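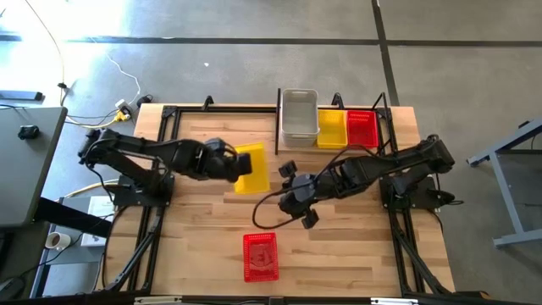
Container Handling Set: Gallery and Notes

Orby is a two-arm table station used to record examples of container handling. The recordings go into the Jalano training set, which teaches a policy to pick up, turn, move and set down light open-top containers. This page covers the basket and bin portion of the set. It is kept by Guangming Liang and was last edited July 7, 2021.

The notes are meant for people who label the recordings or train on them. Operators should use the station guide for startup, homing and emergency stop.

Station

The arms are mounted on opposite sides of a butcher-block tabletop and reach in toward the middle. Each one sits on its own black base plate. A black extruded-aluminum frame runs around the table and carries the equipment. Base positions are fixed for the whole set. If a base plate is loosened for service, the station is calibrated again and a new batch number is opened.

The tabletop was left unpainted. Seams between the boards give the vision model usable texture, and an earlier plain white surface produced poor depth estimates near the grippers.

Containers

The container set used in this view is yellow and red perforated baskets plus a gray bin. The gray bin is taller and more box-like than the baskets and has to be approached from higher up. Grasp labels for the bin are stored under a separate class for that reason.

Color is not a grasp class. Red and yellow baskets share one label, and color is written to the object field only. Models trained on the first release, where color was part of the class name, will not load the current label file without the conversion script.

Staging area

Containers wait along the back edge, to the right of the thin vertical post. Three are lined up there in the view at the top of the page: gray bin, yellow basket, red basket. Staged containers are labeled as background until a gripper touches one. From the first contact frame on, the container is labeled as active.

The post hides part of the staging area from some head camera angles. Labelers should not guess at a hidden rim. Mark the visible part and set the occlusion flag.

Left arm, tilted basket

The left gripper is against a yellow basket that is propped up on the fingers, with its bottom turned partly upward. Tilted poses of this kind get the label "supported," whether or not the fingers are closed on the rim. "Held" is used only when the fingers are closed and the gripper force reading is above threshold. The image alone is not enough to decide between the two, so the force channel must be open in the labeling tool.

Tilted poses are the least common in the set and the most useful. In the first training run the policy did well with flat baskets and failed on most of the tilted ones. Collection was then changed so that 20 episodes in each batch begin with a container that is not flat on the table.

Right arm, open fingers

The right gripper is over the work surface with its two fingers hanging open. An arm with no contact still gets a full label track. Joint positions, finger opening and commanded speed are written at every step. Dropping the free arm from the record was tried once to save disk space, and the resulting policy let that arm drift into the path of the other.

Cable loops

A black cable droops from the area of the right gripper toward the tabletop. Cables are never labeled as objects. They do pass in front of containers, and segmentation masks should be cut where this happens. Do not draw the mask through the cable, even when the loop is thin. The automatic mask tool, Wiva, tends to join both sides of the cable into one region, and its output needs to be checked by hand.

Front basket

A second red basket lies flat toward the front of the table, slightly left of center, open side up. Dark marks are visible on its bottom. Marks on a basket are left as they are, and no stickers or printed tags are added for tracking. Pose comes from the rim corners. When fewer than three corners are visible, the pose field is left empty and filled later by interpolation.

Floor and surroundings

The floor is gray concrete, crossed by dark strips of tape or seam. Everything beyond the table frame is outside the workspace and gets no labels. This includes the cables on the floor, the desk at the left and the stand at the right. The surroundings are not masked out for training. Random crops are applied instead, and they are enough to keep the policy from using floor features as landmarks.

Sunlight reaches the floor at the upper left and washes out a patch of it. Exposure is locked at the start of each episode. Episodes where bright light covers any part of the tabletop are tagged "glare" and kept in a separate folder. The default loader skips that folder. Pass the glare option to include it.

Batch record

Batch name: Lei
Episodes accepted: 53
Episodes rejected: 8
Episodes tagged glare: 7
Control: both arms by teleoperation, one operator
Stored channels: head camera, joint positions, finger opening, gripper force, commanded speed

Rejected episodes are kept with a reason code. The codes are D for a dropped container, T for a timing gap between channels, and O for operator stop. Code D episodes can be used as negative examples and have complete labels up to the drop. Code T episodes should not be used for training in any form.

Corrections to labels go in the batch log with the episode number, the step range and the initials of the person making the change.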